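10/05/2020

Notebook, tidy-up chores. Me on the handle, Bernadette keeping the log.

Back on the "put it away" task after losing most of April to the Winder calibration mess. Same question as ever: could we leave Jollatik alone with a box of household odds and ends and come back to something sorted? My answer today is no, but I'm less gloomy than I was! We have almost 4,000 grasps on file now and the soft stuff is looking pretty good. Fleece, knits, plush toys – the fingers close, the fabric bunches up between the pads, and off it goes. Florian still thinks we're flattering ourselves because a plush toy forgives everything (fair, you can grab one by an ear or by the belly and it counts the same).

Mixed boxes are where it all slows down. Soft things end up leaning on hard things, and a bag or pouch has no shape you can plan for.
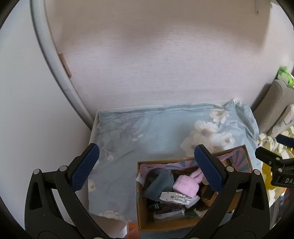 Mixed box on the flowered cloth, plush and gray knit or fleece at the back, packages in front.

The white package with the barcode is the kind of item I'd give to a person every time. It lies tilted, so the pads want to come in at an angle, and then the box wall is in the way of the wrist. Clear plastic is worse for the planner, which still reads it as whatever is behind it. Sheldon wants to drop clear items from the first 1,000 training runs and add them later. I'd keep them in, people's boxes are full of the stuff.

To do:
– ask Solange if the Pruvost pads come in a softer grade
– rerun the 12 failed grasps with a slower close
– stop starting from the same corner every time (me!)

Folding the cloth afterward is a whole other chore and I'm not touching it until the box works.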